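Clurdale Community Hall
Premises Safety Inspection: Checklist and Comments

Inspection date: January 30, 2023
Inspected by: Teodor Bratu, Premises Safety Officer
Report reference: 1427
Areas covered: main hall, Grindis Room, kitchen, stores, external paths
Key: S = satisfactory; A = action needed; N = not inspected

1. Fire safety

1.1 Escape routes clear and unlocked during occupation: S
1.2 Fire doors close fully on release: A
The door between the kitchen and the rear corridor stops short of the frame when released from the half-open position. The closer should be adjusted and the door tested again from three positions.
1.3 Extinguishers in place, pins and seals intact: S
Service labels are in date. The extinguisher numbered 11 has been returned to its bracket following the comment in the previous report.
1.4 Emergency lighting: S
Tested by key switch. All fittings lit.
1.5 Fire log book up to date: A
Weekly call point tests are recorded, but the call point used has not been entered on each occasion. Entries must give the number of the call point so that every one is tested in turn.

2. Electrical

2.1 Distribution board accessible and labelled: S
2.2 Portable appliances labelled as tested: A
The tea urn, asset number 3096, carries a label that can no longer be read. It is to be withdrawn until the test record has been found or a new test carried out.
2.3 Extension leads not joined together: S
Hirers are reminded that leads brought into the building must be fully unwound before use and must not cross a doorway.
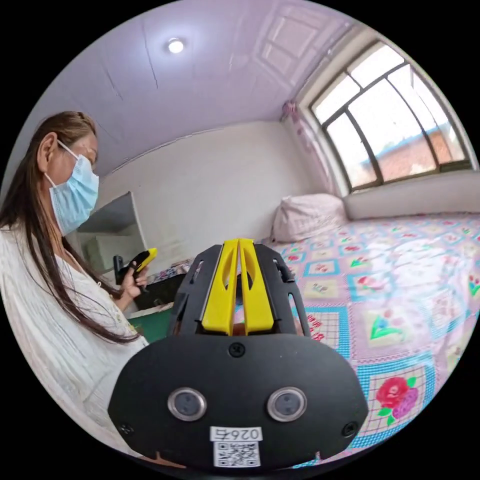
2.4 Sockets and switches free from damage: S
One faceplate in the Grindis Room was slightly loose and was tightened at the time of inspection. No cracking was found.

3. Floors, stairs and access

3.1 Floor surfaces sound and free from trip hazards: A
The edging strip at the entrance to the main hall has lifted at one end. It has been taped as a temporary measure — this is not a repair, and the strip should be replaced in February.
3.2 Handrails secure: S
3.3 Ramp and external paths: S
Moss has been removed from the ramp. The grit bin at the Prurkdale Road gate is full.
3.4 External lighting working: A
The lamp above the side entrance did not come on. Contractor to attend.

4. Kitchen and hygiene

4.1 Hot water at hand basins, warning signs displayed: S
4.2 Cleaning products locked away and labelled: S
4.3 First aid box complete: A
Two sterile eye pads are past their expiry date. Replacements have been ordered from Naidoo Supplies.
4.4 Little-used taps flushed weekly and recorded: S

5. Stores

5.1 Tables and chairs stacked safely: S
Chair stacks are within the permitted height. Trolleys were parked with their brakes applied.
5.2 Roof void: N
Access was not possible as the loft key was not held on site. The key should be available at the next visit.

General comments

The premises are in fair order. Items 1.2 and 2.2 take priority and should be dealt with before the next public booking. Completed actions are to be initialled and dated on the office copy of this report, quoting the item number.

Signed: T. Bratu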